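Makers & Menders
4 min read

Higinio Ocampo is eating lunch standing up when I get there. Half a sandwich, phone wedged on his shoulder. He waves me at a stool and keeps talking to a supplier about heel blocks.

His repair shop, Tannous, has been on Musberg Street for eight years. He kept the old owner's name over the door. "Changing a sign costs money," he says. "And people already knew where to go."

Mostly he fixes dress shoes and work boots. Sneakers came later, and he fought it. "I used to send them away. Glued soles, foam, what am I supposed to do with that? Then my niece brought me a pair she'd saved up for all summer. I couldn't say no to her."

First try was a mess. Wrong glue, sole came off in a week. He did them over for free and started reading up at night.

Now sneakers are more than half of what comes in on a Thursday, his busiest day. He charges 53 dollars for a full resole and turns down the ones that aren't worth it. Which ones? "If the foam crumbles when I push my thumb in, go home. I tell people that at the counter. Some get mad."

I ask what folks do wrong. He doesn't even let me finish teh question.

"The dryer. The washing machine, okay, fine, cold water, I don't love it. But the dryer! The glue lets go, the toe curls up. Stuff them with paper and leave them alone for a day."

Also: untie the laces. He's serious about this one. Stepping down on the back of the shoe breaks the heel, and a new heel lining takes him longer than a sole.

Etornam Akolgo came on as an apprentice in September. She was working a phone store before and wanted out. "I like that it's done when it's done," she says, not looking up from a boot. "You hand it over and they put it on right there." She's learning stitching first. Ocampo won't let her near the sanding wheel untill she has five good welts in a row. She's at four.

Will he open a second shop? He laughs, wipes his hands, picks the phone back up. The supplier had been on hold the whole time.

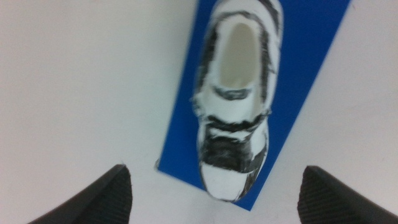 "One shop," he says, covering the phone. "I've only got the one pair of hands, and she's still on four." Then he's back to heel blocks, and I let myself out.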